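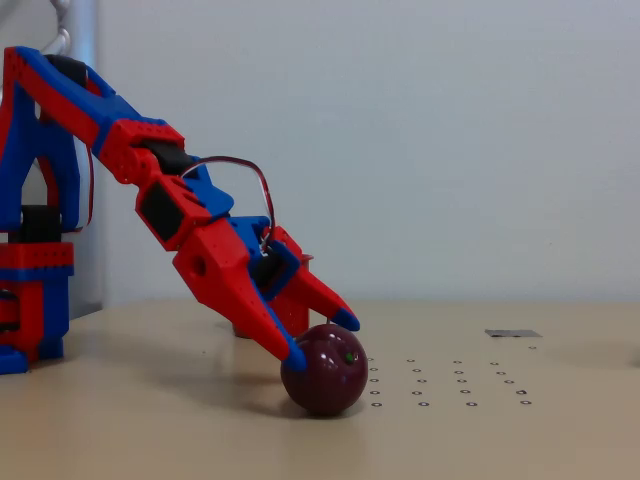 Chapter 4
Listening for the Line Break

I was 26 before I read a poem out loud to anyone, and I rushed it terribly. My old teacher, Halldóra Østergaard, made me start over and breathe at the end of every line – even the silly short ones! Suddenly I could hear where the poem leaned and where it waited. In this chapter we'll do the same with four short poems by Nicanor Cuautle. Grab a pencil, find somewhere you don't mind being overheard, and mark each spot where your voice wants to stop.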